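Open day at Statier, 9/19/25

I'd been trying to get into one of these for ages, so when the email came round saying Statier were opening their workshop I booked before I'd even checked whether I had the day free. (I didn't. I swapped a shift and I still owe someone for it.)

The drive out took 59 minutes, which I know because I'd left exactly an hour. Parking was round the back past the tyre place and the signs were tiny, so if you're going next year, ignore your phone when it tells you to turn at the roundabout and take the next left.

We were split into groups and mine had 13 people in it. A couple of retired sparkies, some TAFE students, a mum with two kids who asked better questions than the rest of us put together, and me with my notebook. Safety glasses on, phones on silent, and off we went through the big roller door.

First stop was the bench they call Nasura, a tall cabinet full of drawers that hands out parts to the arms. I'll be truthful, it was a bit like watching a vending machine, but the kids loved it and one of them got to press the button. The guide said the drawers were the most boring part to build and caused the most arguments. I believed her! Anyone who has ever tried to keep a shed organised would.

Next door was Sirnov, their software for teaching the arms. You move the arm through the job, it keeps a recording, and after enough recordings it has a go by itself. How many is enough was the question everyone wanted answered, and she said for the cable job they'd started with 1000 and were still adding to them. One of the sparkies whistled at that. I thought it sounded like a lot too, until I remembered how many plugs I wrecked when I was learning to wire them, and I've got thumbs.

The cable job was what I'd come for. I worked in appliance repair for 15 years and I've stripped more flex than I care to think about, so I wanted to see how a machine with two flat fingers would manage with something that floppy. A bolt stays where you put it. A length of three-core has its own opinions – it remembers the coil it came off, it springs back, and once the outer sheath is off, the cores wander wherever they like.

They let us stand quite close, behind a yellow line, and there was a screen showing the view from the little camera at the gripper. I spent most of my time looking at that instead of the arm, because on the screen you could see where the bare ends were pointing. The grip is on the cable itself, low down near the sheath, with the cores left free above it. I would have gone for the same spot. Hold it up among the cores and you're only ever in charge of one of them.

What surprised me was how slow it was. I'd pictured something zippy, like the car factory ads, and this was more like my nan threading a needle. It moved a bit, stopped, moved a bit more. The guide said slow was fine by her, they can turn the speed up once the thing is reliable, and it wasn't reliable yet. She was very upfront about that. On our visit it dropped one cable and had to be given another, and she just laughed and handed it over. I liked her for that.

I asked about crimping. Putting a spade terminal on a wire is easy enough for a person, but you're doing three things by feel: keeping the strands together, getting them all the way into the barrel, and keeping the insulation where it belongs. She said the arm mostly goes by what it sees, and that feel is where they're putting the money next. They've got a fingertip sensor on order from a mob called Usman. It hadn't turned up, so I can't tell you if it's any good.

The other thing I asked was who this is for, since I can't see a repair shop buying one. She said small manufacturers who make a few dozen of something and then change over to a different colour or a different lead. Fair enough. I did that sort of work one winter and my wrists have never forgiven me.

Tea and lamingtons afterwards in the lunch room, and the lamingtons were the proper kind with jam. There was a table of handouts, mostly brochures, plus a decent one-page sheet on how they sort their offcuts for recycling that I've pinned up in the garage. Toilets are down the hall and there's a step, so watch that if you've got a pram or a wheelchair. I mentioned it on the feedback form.

Free entry, bookings through their website, and I'd allow two hours. Wear closed shoes, they do check!
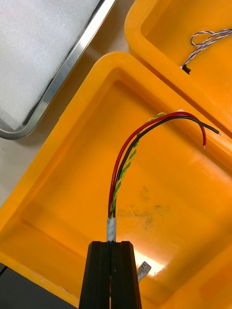
Marnie: I did the afternoon group and asked whether it could tell the earth from the other cores by colour. They said yes, most of the time, but a person still checks every lead before it goes anywhere. I'd want that to stay the rule no matter how good the arm gets.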